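Chapter 5
Comparing Grippers on Mixed Objects

5.1 Why a single score is not enough

A gripper data sheet normally lists payload, stroke, closing force and cycle time. These values are measured on rigid test blocks held square to the fingers. They say little about how the same gripper behaves when the parts differ in size, shape and stiffness and lie on top of one another. Chapter 4 treated the contact between two fingers and one known object. In this chapter the object is not known in advance, and the quantity of interest is the rate at which a gripper, an arm and a controller together move items out of a container.

We use three terms throughout. An attempt begins when the gripper enters the container and ends when it has left it. A pick is an attempt that ends with exactly one item held. A double is an attempt that ends with more than one item held; it is scored separately from a miss. Much of the disagreement between published results comes from counting doubles as picks.

5.2 The running comparison

Most of the worked problems draw on a set of trials run by Ye-rin Wang and Su-bin Cho with two grippers, the Dralell and the Jondero. Both were mounted on the same arm and driven by the same Hulto controller. Each gripper was given 16 runs of 49 attempts. The fill was mixed again before every run, and the order of the grippers was drawn by lot. The raw counts are given in Table 5.1 at the end of the chapter, and readers should work from these counts and leave the percentages in the trial summary alone.

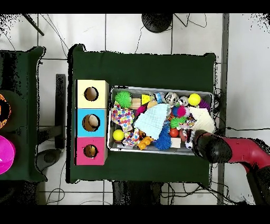 The choice of fill has a larger effect on the result than the choice of controller gains. A fill of one object type rewards a gripper tuned to that type and hides its weaknesses. A mixed fill should include items that roll, items with flat faces, and items that change shape when squeezed. With smooth and spiky balls, small blocks and pieces of cloth in one metal bin, all three classes are present, and a cloth that lies over other toys adds a further case in which the item to be grasped first is not the one most easily located by its outline. Section 5.4 gives a method for reporting results by class.

Placement is scored apart from picking. A gripper that holds an item firmly but releases it late can pass every picking test and still fail at a small opening. Section 5.5 takes up release error and its dependence on finger surface.

Before reading on, review the definition of closing force in Section 4.2 and the friction cone in Section 4.3.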